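# Writing rules for the hand that teaches

Gøran Engström has a printed sheet taped inside the door of his cupboard at Bråten. It is the house standard for recording with hand-held grippers, and he wrote most of it himself in July.

"When I came, we had 520 recordings and every one was done in a different manner," he tells me. "Someone began with the jaws closed, someone with the jaws open. The robot can't know which habit is the important one."

The first rule on the sheet concerns the start. Both grippers are held over the board, jaws open, and the middle stays free until the operator is ready. 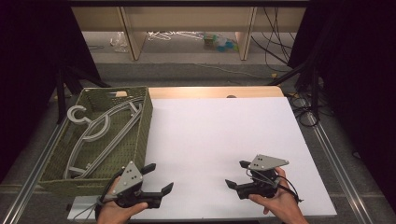 Stasa is less convinced by a fixed start, and told me that people who are forced into one position become stiff, so the rule should allow a little freedom of the wrist. Engström has heard this before. He agreed to a tolerance, but a written one.

The second rule is about what may be thrown away. At Kestska a failed grasp was deleted the same day, and Engström considers this bad practice – a standard should say who may delete, and why.
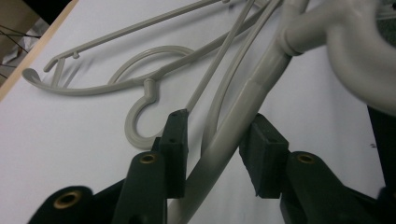 The group's archive, called Seso, now holds 1,136 recordings, and each carries a short note on difficulty. Engström asks for a plain vocabulary in these notes: "single", "touching", "tangled". Two gray hangers lying tangled on a white table, with the fingers closed around the arm of one, would get the third word, whatever the operator feels about it. "Easy" and "hard" are not permitted. "My hard is your easy," he says.

He is also strict on speed. An operator should move at the pace he would accept from the machine next to his own hands.

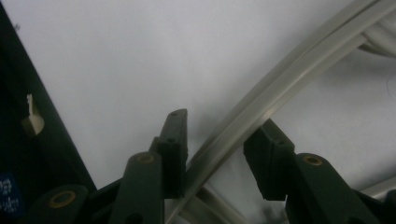

A fast recording is kept, but marked, and it doesn't count toward the 500 that the standard requires before a task is called finished. Engström would like an outside reader to check the marks, and has 2 names in mind. Neither has answered him yet.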